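The Karatent Papers, or how I fell for a blurb again

2025-05-12

I don't trust a thriller that needs a map, a family tree and a glossary before anybody gets hurt. Karatent has all three. It also has 684 pages, and it's the first volume of a planned seven, which the publisher puts on the cover as if it were a selling point. Seven! I have started a lot of series in my life and finished maybe a third of them, and in most cases the writer stopped before I did.

But my sister-in-law had it at her place, I had a long train ride ahead of me, and the back cover promised "a spy novel for people who have given up on spy novels." Fine. I have more or less given up on spy novels.

So, the setup. Nicanor Valcárcel wrote it, Aitana Cuesta translated it, and the hero is a retired customs inspector called Palacios who gets a postcard from a town on the Baltic named Clallovska. The postcard is signed by a man he helped bury. I'll admit that's a decent hook. Palacios packs a bag, lies to his daughter, and by page 30 he's in a hotel where the night clerk already knows his name.

The first 100 pages are good. I was annoyed at how good they were. Valcárcel knows how customs sheds work, or he fakes it well enough for me, and there's a long stretch where Palacios goes through a crate of bathroom fittings one at a time that had me missing my stop for coffee. No gun, no chase, only a tired man reading labels and noticing that one of them has the wrong font.

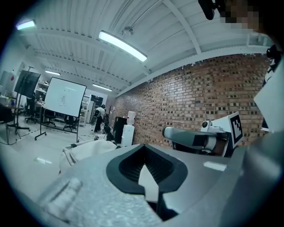
Then the conspiracy shows up. It's called Stedo, and it is one of those outfits that runs shipping companies, two newspapers and part of a government, and still sends the same pair of clumsy men in leather coats every time it wants somebody followed. I have questions about Stedo. Who does their hiring? Why does a group that can erase a man's birth certificate have so much trouble with a hotel door? At one point they have Palacios tied up in a boathouse and they leave to make a phone call. All of them. In the same car.

I know, I know, it's a thriller and you're supposed to go along with it. I've read the comments under my last few reviews. My problem is that the opening asks you to pay attention to fonts on labels, and the middle would like you to stop paying attention altogether. You can't train a reader to be suspicious and then get cross when they stay that way.

The daughter is wasted too. She gets 2 chapters, both of them phone calls, and in both she says some version of "Papa, come home." She's a court stenographer! The book mentions it once and drops it. I kept waiting for that to matter. I suspect it matters in volume three, and I resent having to suspect it.

About the translation I can only say that it reads smoothly and the jokes land in English, so I assume Cuesta did a lot of quiet work. There are a few odd moments where a character "makes a face of circumstances," and I have no idea what that face looks like, but I've decided I like it. The dialogue in the bar is the best in the book – short and rude, with people mishearing each other.

The ending is where I really lost patience. I won't spoil it, mostly for the reason that there isn't one. Palacios opens a door, sees somebody, says a name, and that's your lot until the second book comes out in July. The person in the doorway is obviously the man from the postcard. If it turns out to be anyone else I'll be impressed and also a bit angry, as nothing on the page points to another candidate.

People keep telling me the second one is better. People always say that about second ones, and they tend to be the people who've already paid for it. Will I read it? From the library, probably, if the line isn't long. I want to know about the wrong font, which is never explained, and I'd like to see the stenographer get something to do.

If you've read further in the original, please don't tell me who's behind the door. You can tell me if the guys in leather coats get fired.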